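Griveck Arm and Hand: Setting Up the Wrist Cable and Checking the Thumb

Last updated 3 June 2020 by Ehsan Malik

Contents: Before you start || Route the cable || Zero the hand || Test reach on the cube || Upkeep

Before you start

These steps apply to the Griveck arm with the Hirix hand fitted. You need a set of hex keys, two reusable cable ties, a soft cloth and the Zenen control software. Turn the arm off at the supply and support the wrist before you undo anything.

Route the cable

1. Plug the hand cable in at the wrist and tighten the collar by hand.
2. Leave a loop of free cable between the wrist and the first tie. If it is pulled straight, the wrist will tug at the plug when it rolls.
3. Run the rest down the arm. Do not tie it across a joint.
4. With the power still off, turn the wrist slowly both ways. The loop should open and close without catching on the housing.

Zero the hand

Power up and wait for the status light to stop flashing. Open the hand fully, go to Hand > Joints and press Set Zero. Do the fingers first and the thumb last. The thumb should read 118 at full opening. If it is out by more than 2, switch off, check the screws at the thumb joint and zero it again. Older April builds of the software save the thumb value only when you close the Joints page.

Test reach on the cube

Put a light cube on the table within reach of the arm. Set speed to 9 per cent and bring the hand in palm down, with the thumb on the cube side. Stop just short of contact.

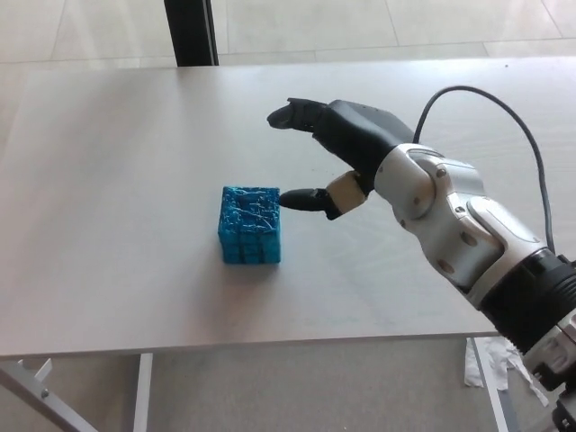
Now jog the thumb in one step at a time until it touches. The cube should stay where it is on first contact. If it gets pushed along, the thumb zero is wrong or the step size is too large. Back off, correct it and repeat from the other side.

Upkeep

Wipe the fingertips with a dry cloth after each session. Check the wrist screws and both cable ties every 900 cycles, and run the zero routine again whenever the hand has been taken off.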